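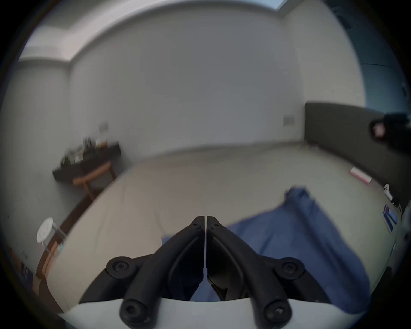
Comparing two sets of gripper fingers on soft goods

Cloth is where grippers go to be humbled. Any pair of jaws can pick up a block. Ask the same pair to lift a shirt off a mattress and you'll find out what you paid for. This page covers how I compare finger sets on a hand-held gripper, in my case the stock Urell fingers against the narrower Katsaros ones, using a bed and whatever fabric is due for the wash.

What you need

A hand-held gripper with its camera fitted
Both finger sets and the right hex key (check the size first, the small screws at the tips round off if you look at them sternly)
A bed or other soft surface
One piece of crumpled cloth in a colour that stands out from what's under it
A few small rigid things, such as a little box, a coiled cable and a flat packet

Step 1. Check the jaws

Close the fingers and look straight down the seam. You want a thin, even line from base to tip. If the gap opens toward the top, loosen the pivot screws a quarter turn, squeeze the jaws shut by hand and snug everything up again. Don't lean on the key. Helju Navickas stripped two pivots at the Clatside bench this way and now does the tightening with two fingers, looking pained.

Step 2. Set up the bed

Pull the sheet reasonably flat, then drop the cloth from waist height and leave it alone. Arranging it into helpful little peaks is cheating. Put the small stuff near the headboard, where the gripper has to work beside a tall padded thing it would rather not meet.

Step 3. Run the cloth grasps

Do 20 grasps with the first finger set, then 20 with the second, dropping the cloth afresh each time. Come in from above, aim for a raised fold, close, lift to knee height above the mattress and hold for a slow breath. Score it held, slipped or missed. "Sort of held" is slipped.

Step 4. Run the small objects

Same drill, one object at a time. Flat packets are the mean ones. Press the tips lightly into the mattress beside the edge and let the foam give before closing. Cables are easy to grab and miserable to release, so note the release too.

Step 5. Check the footage

Undia exports one folder per run. Mine came to 1,436 stills, and I looked at every one so you needn't. Throw out any run where the fingertips leave the view or fast hand movement has smeared the background past recognition. Slow down by half and redo those.

Swap the order of the finger sets next time. Your hands get better over an afternoon, and the second set will happily take the credit.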